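About Limwood Sewing School

Learn to make it, mend it and wear it for years

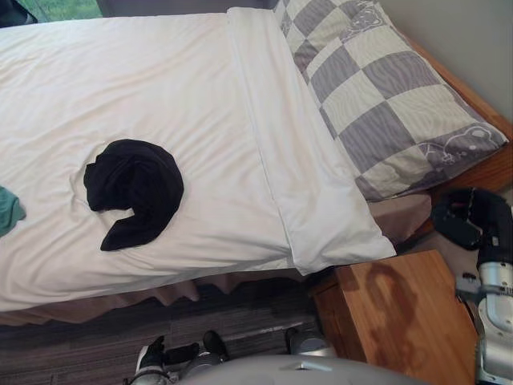
Prospectus, page 2

We teach people to sew. Grown-ups mostly, teenagers quite often, and every so often a grandparent and grandchild who have signed up together and end up competing over who can put in the straighter zipper (we love those classes!).

Limwood began with a Saturday mending table at the back of the Bikberg market hall. People brought trousers with blown-out knees, curtains that were too long, a coat lining hanging by a thread. We fixed what we could, but what people kept asking was whether we'd show them how. So we borrowed a few machines, pushed two tables together and started teaching. The first course was six evenings long and covered hems, buttons and darning, and that course is still on the timetable, with a better darning session than it used to have.

These days we have our own rooms on Azar Street, up one flight of stairs over the bike shop. The big room has the cutting tables and the long north windows, which are wonderful for matching thread. The small room is for machines, and it gets loud in there on a Thursday night – cheerful loud, with the radio losing badly. There's an elevator at the back of the building; ring the lower bell and we'll come down and meet you.

What you'll learn depends on where you start. Beginners make a drawstring bag and then a simple skirt or pair of pajama pants. After that you can go on to shirts, to knits (everyone is scared of knits and then everyone wants to make nothing else), or to our alterations course, where you work entirely on clothes you already own. The Mirness course is our longest one. It's named for the town where our tailoring tutor trained, and it takes you all the way through a lined jacket, pad stitching and all. Our tutors have worked in theater wardrobes, bridal shops and dry cleaners, and they disagree happily about the right way to sew on a button.

We keep a pattern library too. It has 451 patterns in it, from baby hats to overcoats, and students can borrow them free for as long as a course lasts. Please trace them, don't cut them! The fabric shelves are stocked with donations and mill ends, and we sell those by weight.

Last year almost 300 people took a class with us, and plenty of them came back for a second. Groups stay small all the same, because threading a machine for the first time is much nicer with somebody right there beside you.

The new term starts on 18th January, with evening and daytime groups. A single drop-in session is $40, including use of a machine, thread and needles. If you'd like to look around first, come by on any open studio afternoon. Bring something that needs mending – we'll put the kettle on and find you a seat near the window.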